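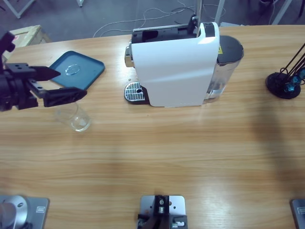

Trenudon opens orders for two-arm tabletop workcell

Trenudon has begun taking orders for the Sovon, a two-arm tabletop workcell intended for teaching laboratories, research groups and product testing departments. The company announced the start of sales in October, following a trial period with a small group of early customers. First deliveries are planned for the coming quarter, with customers from the trial period to be served first.

The Sovon is sold as a complete kit. It consists of two arms with parallel grippers, the base plates on which the arms are mounted, a center mounting plate, a control unit and a software license. The table is not part of the standard kit. Trenudon states that any flat, rigid surface of suitable depth may be used, provided that it can carry the clamping force of the base plates. A drilling template is included for customers who prefer to bolt the plates in place permanently.

According to the company, the system was designed for work with ordinary household objects. Many existing tabletop arms are supplied with blocks, pegs and other training pieces, and customers who wish to work with kitchen goods or small appliances must often adapt the grippers themselves. The Sovon is delivered with fingers that can be exchanged by the user without removing the wrist housing. Three finger shapes are offered at launch, and drawings for the mounting pattern will be supplied to customers who wish to produce their own.

"The requests we received were very plain ones," said Pascal Stüber, product manager at Trenudon. "Customers asked whether the arms could pick up a glass, move a tray, or place a cup under the spout of a coffee machine. These are difficult tasks for a machine, and they are the tasks our customers want to study."

Preparing a capsule coffee is one of the guided exercises supplied with the software. The exercise is divided into stages, which may be run separately or in sequence: placing the cup, loading the capsule, closing the machine, starting the cycle and setting the finished drink on a tray. Each stage can be performed under direct control by an operator and recorded for later use. The recordings may be played back, edited or exported in an open file format. Trenudon does not supply the coffee machine, and the exercise can be adjusted for machines of different height and shape.

Glassware receives particular attention in the user manual. Clear objects are hard for many camera systems to locate, and the company advises new users to begin with the lighting conditions under which they intend to work. Strong reflections from a light tabletop can also affect results. The software includes a check that compares several views of the workspace and warns the operator if an object cannot be placed with confidence -- a function that was added at the request of trial customers.

The gripping force can be set in small steps, and an upper limit may be locked by a supervisor. If the limit is reached, the arm stops and holds its position until it is released by hand or through the control screen. The company notes that this function does not replace a risk assessment by the customer. The Sovon is not approved for unattended operation, and the manual requires that hot liquids be handled only with an operator present.

The camera supports are supplied by Baek, a maker of laboratory stands and fittings. They may be ordered together with the kit or bought separately at a later date. Trenudon states that the software also accepts cameras and supports from other makers, although the calibration routine must then be carried out manually. Customers should expect to repeat the calibration whenever a stand is moved.

Pricing and availability

The standard kit is priced at 3,140 per arm pair for a twelve-month lease, excluding tax and shipping. Purchase prices are given on request and depend on the number of units and the support plan selected. Schools and public research bodies may apply for reduced rates by submitting the form included with the order documents. The company has set aside 108 kits for the first delivery round. Orders received after these have been assigned will be placed in the second round, for which no date has been given.

Each kit includes remote support during the first three months of use. Training on site can be arranged at additional cost and is carried out by Gevia, which also handles repairs. Customers outside the Gevia service area will be required to return faulty parts by courier. Replacement fingers and pads are considered wearing parts and are not covered by the standard warranty. Damage caused by liquids is likewise excluded, except where the customer has taken out the extended plan.

During the trial period, participating groups submitted roughly 130 written reports to the company. Trenudon says that most of these concerned setup time and the arrangement of cables on and near the table. In response, the power and data connections have been moved to the rear of the base plates, and the setup guide has been rewritten. A smaller number of reports dealt with the reach of the arms at the far edge of the workspace. No change has been made in this respect, and the company advises customers to consult the reach diagram before choosing a table.

Some trial customers also asked for a version with a single arm. Stüber said that such a version is under consideration but that no decision has been taken. "Two arms allow one to steady an object while the other acts on it, and much of the software assumes this," he said. "A single-arm version would need its own set of exercises. We would prefer to offer it when those are ready."

Software updates will be released twice a year and are included for the length of the lease. The first update is to contain additional exercises for sorting tableware and wiping surfaces -- both are currently available to trial customers in a preliminary form. Recordings made with the present version will remain usable after the update. Customers who have built their own exercises are advised to keep a separate copy before installing it.

Before placing an order, customers are asked to confirm the dimensions of their work surface, the available power supply and the intended use. The order form also requests the name of a responsible person at the place of installation. A reach diagram, a list of compatible cameras and the full terms of the lease are available from the Trenudon sales office, which also accepts requests for demonstrations. Demonstrations last half a day and may be attended by up to six persons per group.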